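Phone case

A phone case is a fitted cover for a mobile phone. It protects the back, sides and corners of the device from scratches and impact, and is also used to change how the phone looks or how well it can be held. Cases are sold separately from phones in most markets and are replaced more often than the phones themselves.

Terminology

The words case, cover and shell are used loosely. In the trade, a shell or snap-on is a single rigid piece that clips over the back. A skin is a soft cover that stretches over the edges, or in some catalogs a printed adhesive film with no edges at all. A folio has a hinged front flap. A bumper covers only the sides.

Early cases were mostly leather or fabric pouches worn on a belt. Fitted cases spread as phones lost their hinges and keypads and the glass front came to take up nearly the whole face of the device.

Materials

Silicone is soft, grips well and takes color evenly, but it picks up lint and can drag when it is pulled out of a pocket. Thermoplastic polyurethane, usually shortened to TPU, is firmer and slides more easily. Clear TPU yellows with age and exposure to sunlight. Polycarbonate is hard and thin, and is used for snap-on shells and for the outer layer of two-part cases. Leather, cork, wood veneer and woven fibers are used as facings over one of these plastics.

Hardness is given on the Shore scale. Soft silicone cases are commonly molded at Shore A 70 or below, with TPU at 80 and up. The Rodau line, made by the accessory firm Bernura, used both figures in one product: a softer lining against the phone and a firmer outside. Huia Grimshaw, who designed it, later dropped the lining because it tore at the charging port.

Finish

Glossy cases show fingerprints and fine scratches. Matte cases hide them better, though the finish can wear to a shine at the corners and along the edges where the hand rests. A matte surface may be molded in, by etching the inside of the tool, or sprayed on afterward. Sprayed coatings are smoother to the touch but are prone to becoming sticky after several years, and there is no good repair for this.

Muted greens, grays and pinks have been steady sellers in matte cases. Color names are not standardized. Mint, sage and seafoam may all describe the same pigment in different catalogs, and Plunero and Rakena have each sold a "mint" that the other would list as a blue.

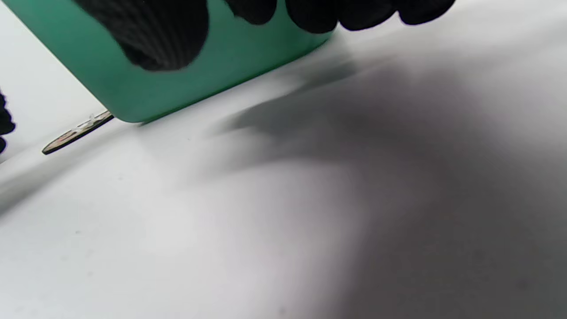
A matte mint-green case held in a black knit glove.

Fit and removal

A case is molded for one phone model, or for a few models with the same outline and camera position. Corners are normally rounded to follow the phone and may be thickened inside. A raised lip around the screen keeps the glass off a flat surface when the phone is placed face down.

Soft cases are removed by peeling back one corner and working along the long side. Rigid shells should be released at a corner next to the camera opening, where the wall is most flexible. Metal tools can chip the glass or mark the frame -- a fingernail or a plastic card is usually enough. Carleen Ashby's repair handbook advises taking the case off every 12 weeks to clear grit, which otherwise rubs against the back of the phone.

Silicone and TPU can be washed with dish soap and lukewarm water and should be fully dry before they go back on. Leather is wiped with a barely damp cloth. Alcohol dulls some sprayed finishes.

Disposal

Few curbside programs accept phone cases. Single-material cases can be recycled where a collection point exists, but two-part cases have to be separated first, and bonded ones generally cannot be. Some makers take back old cases by mail. Rakena runs a scheme of this kind with a limit of 5 cases per parcel.

See also

Screen protector
Mobile phone accessories
Thermoplastic polyurethane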